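Usell tracker – ticket 415
Title: Bag-to-rack policy misses the top edge, fingers close on nothing
Project: Lokby (two-handed demos, hand-held grippers)
Opened: 26 December 2019
Status: open, workaround in place
Priority: 3

What I was trying to do

I'm trying to reproduce the result from our Lokby write-up, the one where a policy trained only on hand-held gripper demos learns to pick up a soft bag by its top edge and take it over to the wire rack. I recorded 100 demos on the Bireck bench, trained overnight with the default settings, and expected something close to the old numbers.

What happened instead

It was rubbish! The approach looks lovely, both sides come in nice and level, and then the left one stops short and shuts on thin air. The right one usually gets a pinch, so the bag ends up dragged round in a half circle. Same thing on every one of the 5 rollouts I ran before giving up for the night.

Things I've ruled out

Calibration was my first guess, so I redid it for both sides. No change. Then I swapped the left and right streams in the loader in case I'd crossed them (I have form for this), which made it much worse, so at least they were the right way round to begin with.

Next I replayed the raw demo poses with no policy involved. Those were fine – fingers where they should be, bag picked up by both corners. So the recorded poses are good and the trouble comes in somewhere between the files and the training.

What I think it is

Time offset. The images and the poses have separate clocks, and the Assunção sync script is supposed to line them up at the start of each session. On my machine it had quietly fallen back to file creation times. The left stream was lagging behind its poses, so the policy was being taught to close the fingers while the picture still showed them short of the cloth. You can't spot it by skimming through the videos. I only found it by plotting finger width against image change, and there it was, a gap as clear as day.

I've now re-run the sync by hand on the old demos and started a fresh batch on the same bench, checking views against each other as I go.
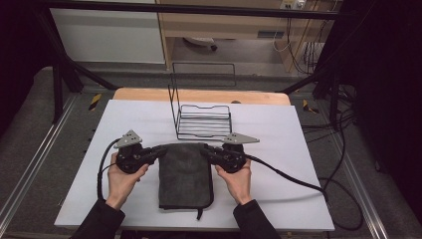
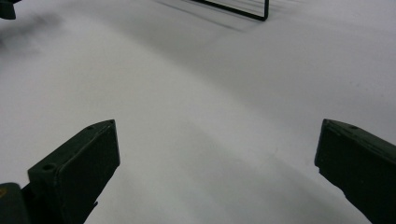
The first is the head view with the bag pinched near both top corners, the second is from a gripper's own camera with the fingers apart.

Workaround for now

1. Delete the cached offsets before you run the sync script, or it'll happily reuse the bad ones.
2. Run it with the verbose flag and look for the word "fallback". If you see it, stop there.
3. Open and shut both grippers in view of the head camera at the start of each session, so there's something obvious to line up on.
4. Retrain from scratch. I tried fine-tuning from the bad checkpoint and it kept the early close.

Still to do

Make the fallback a proper error and not a line buried in the log. I'll add the new rollout results to this ticket once training has finished.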